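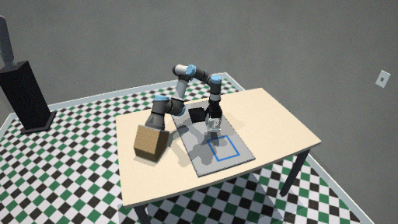 Bostholm Three-Door Sideboard, Smoked Oak Finish

The Bostholm sideboard is a low storage piece for a dining room, hallway or living room wall. It has three doors, one adjustable shelf behind each door, and a single wide drawer across the top for cutlery, placemats and candles. The drawer runs the full width of the cabinet, so a long tablecloth can be stored with only one fold.

The body is made from oak veneer over board. The legs are solid oak, screwed into metal plates under the base. Doors have soft-close hinges and open without handles — press the top corner and the door comes forward. The color is a gray-brown smoked finish with a matte lacquer, and the grain will differ from one cabinet to the next. If you are ordering two to stand side by side, put both on the same order and ask for matched fronts in the notes box.

Features
Three doors with soft-close hinges
One full-width drawer with a felt liner
Shelves adjustable to 7 positions
Cable opening in the back panel of the center section
Leveling feet, 11 mm of travel
Wall strap and screws included

Assembly

The cabinet arrives with the body built and the doors hung. You fit the legs, the shelves and the drawer front. Two people are needed to turn it over. Lay it on its back on a blanket or on the opened carton, screw in the four legs by hand, and then tighten them with the key in the hardware bag. Don't use a power driver on the leg bolts, as it can strip the plates.

Set the cabinet in place before you adjust the doors. On an uneven floor the door gaps will look wrong until the feet are level.
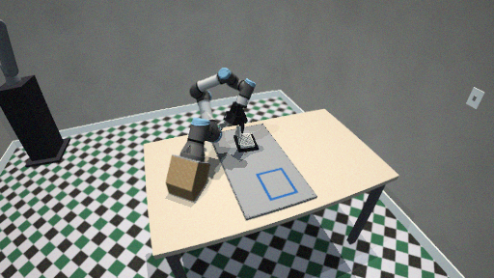

Once it is standing straight, use the side screw on each hinge to even out the gaps and the rear screw to move the door in or out. Fasten the wall strap last. It goes through the back panel behind the drawer and needs a fixing suited to your wall type, not supplied.

Care

Wipe with a soft damp cloth and dry right away. Use a mat under hot dishes and vases. Wax polish leaves a shine on the matte lacquer that is hard to remove, so please avoid it. Small scratches can be covered with the Prindemar touch-up pen in Smoke, sold separately.

Goes with

The Dranstead extending dining table and the Brandão bench come in the same smoked finish. The Dranstead wall mirror is the same width as the sideboard and can be hung directly over it.

Delivery and returns

Delivered to the room of your choice by a two-person crew. Please measure doorways and stair turns before ordering — the carton does not bend, and the body can't be taken apart. Packaging is removed on request. Orders placed in December may ship in January.

Returns are accepted within 18 days of delivery if the legs have not been fitted. Keep the carton until you are sure. Frame and hinges are covered for five years in home use.

Item no. 3000, Smoked Oak. Also available in Natural Oak and Black.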